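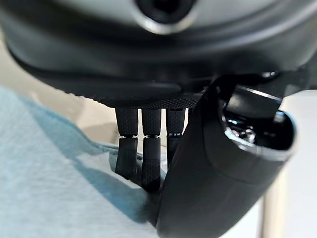
**Objet :** import incomplet des notices dans le catalogue Satus, site de Palma
**Demandeur :** service des collections, bibliothèque de Palma
**Prise en charge :** assistance applicative Trurkar
**Priorité :** haute, ramenée à normale en cours de traitement
**Ouverture :** 27 juin
**État :** résolu, sous surveillance

## Déclaration initiale

Le service des collections a procédé au chargement du lot de notices du fonds local dans le module Catalogage de Satus. Le fichier transmis comporte 2 724 notices au format UNIMARC. À l'issue du traitement, l'interface a affiché le message « Import terminé » sans avertissement. La recherche par cote ne restitue toutefois que 1 000 notices, et les documents de la seconde moitié du plan de classement sont introuvables au catalogue public.

Le demandeur précise que le même mode opératoire avait été suivi en décembre pour le fonds jeunesse, sans difficulté. Le volume de ce premier lot était nettement inférieur.

Il est demandé de compléter le chargement dans les meilleurs délais, les étiquettes de cote devant être éditées à partir des notices créées.

## Éléments recueillis

Le demandeur a fourni, sur sollicitation de l'assistance :

- le fichier source, tel qu'il a été produit par l'outil de conversion ;
- le journal d'import exporté depuis l'onglet Administration ;
- le profil d'import utilisé (« Fonds local, création seule »).

La version de Satus déployée à Palma est conforme à celle des autres sites. Aucune intervention n'avait été enregistrée sur le serveur au cours de la période précédant l'import.

## Analyse

### Intégrité du fichier

Le fichier source a été contrôlé à l'aide du validateur interne. L'encodage UTF-8 est correct, les fins d'enregistrement sont présentes et aucun doublon d'identifiant n'a été relevé. L'hypothèse d'un fichier tronqué lors du transfert est écartée : la taille constatée sur le serveur est identique à celle du poste d'origine.

### Rejets pour zone manquante

Le journal ne mentionne aucun rejet. Un défaut de zone obligatoire aurait donné lieu à une ligne d'erreur par notice concernée. Hypothèse écartée.

### Droits du compte d'import

Le compte dispose des droits de création sur l'ensemble des localisations du site. Un essai mené avec le compte d'administration, en environnement de recette, aboutit au même résultat. Hypothèse écartée.

### Paramétrage du profil

Le profil « Fonds local, création seule » a été créé par duplication d'un profil de test. Le paramètre *Nombre maximal d'enregistrements par traitement* y est resté fixé à 1 000. Lorsque ce seuil est atteint, Satus clôt le traitement normalement et ne signale pas les enregistrements restants. Le lot de décembre se situait sous ce seuil.

**Cause retenue :** limite héritée du profil de test, sans alerte à l'écran.

## Contournement

Dans l'attente de la correction, il a été recommandé au service des collections :

1. de ne pas relancer l'import à partir du fichier complet, le mode « création seule » ne comportant pas de contrôle de doublon ;
2. de suspendre l'édition des étiquettes pour le fonds local ;
3. de maintenir sans changement le prêt des documents déjà catalogués.

Le demandeur a accusé réception de ces consignes. La priorité a été abaissée à normale, l'accueil du public n'étant pas affecté.

## Correction appliquée

Une sauvegarde de la base de Palma a été effectuée avant toute intervention. Le profil d'import a ensuite été modifié : seuil supprimé, contrôle de doublon activé sur l'identifiant de notice, taille des lots de validation portée de 100 à 200 enregistrements.

Le fichier complet a d'abord été chargé en environnement de recette. Le rapport obtenu étant conforme, l'opération a été reproduite en production après la fermeture au public. Les notices déjà présentes ont été reconnues et ignorées ; les autres ont été créées. Le catalogue comporte désormais les 2 724 notices attendues.

L'indexation a été relancée manuellement. Un premier passage s'est interrompu en raison d'un verrou laissé par la tâche planifiée de nuit. Le verrou a été levé et le second passage s'est achevé sans erreur.

## Incident connexe : étiquettes Plostik

Lors de la reprise de l'édition, le demandeur a signalé un décalage vertical sur les planches Plostik, la dernière ligne de cote débordant sur l'étiquette suivante. Ce point est sans lien avec l'import. Le modèle d'impression était associé à un format de page « Lettre » au lieu de « A4 ». Le format a été rectifié et l'option « Ajuster à la page » décochée dans la boîte de dialogue d'impression. Une planche d'essai a été jugée conforme par le service.

Les cotes comportant plus de quatre lignes demeurent imprimées dans un corps réduit. Ce comportement est prévu par le modèle et ne fera pas l'objet d'une modification au titre du présent ticket.

## Vérifications demandées au site

- Rechercher plusieurs cotes issues de la fin du plan de classement, en interface professionnelle puis au catalogue public.
- Contrôler l'affichage des caractères accentués dans les titres et les noms de collectivités.
- Vérifier que la localisation « Magasin, fonds local » figure sur les exemplaires créés.

Retour du demandeur : les deux premiers points sont conformes. Sur le troisième, quelques exemplaires portent la localisation « Salle ». Après examen, cette valeur figure dans le fichier source ; la rectification relève du service des collections, qui l'effectuera par modification en série.

## Suites

Une demande d'évolution a été transmise à l'équipe chargée de Satus afin qu'un avertissement soit affiché lorsque le seuil d'un profil interrompt un traitement. Les profils d'import des autres sites seront contrôlés par l'assistance. Le profil de test a été renommé et retiré de la liste proposée à la duplication.

Le ticket sera clos à l'issue du prochain import du site de Palma, sauf nouvelle anomalie signalée par le demandeur.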